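### 4.2 Claim frequency under the revised deductible

The sample holds 3,555 professional liability policies written by Soriano for outpatient surgical practices in Lelcombe and Trorklow. Policies with fewer than 300 days of exposure were dropped. Claim counts were modeled with a negative binomial regression, with log exposure as the offset.
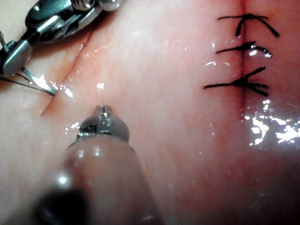
Practice size and prior claims enter as categorical terms with 4 and 5 levels. Premium is left out of the model, as it is set in part from the same claims history. Standard errors are clustered by practice.

Renewals in October were coded under the new deductible only when the Grokum policy file showed a signed endorsement. Unsigned renewals stayed in the control group.

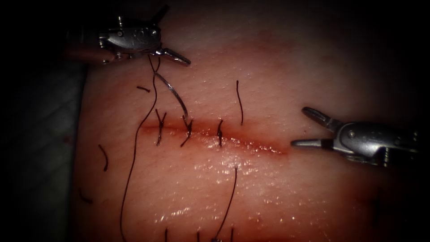

**Figure 2.** Two instruments over a suture training pad with three stitches in place.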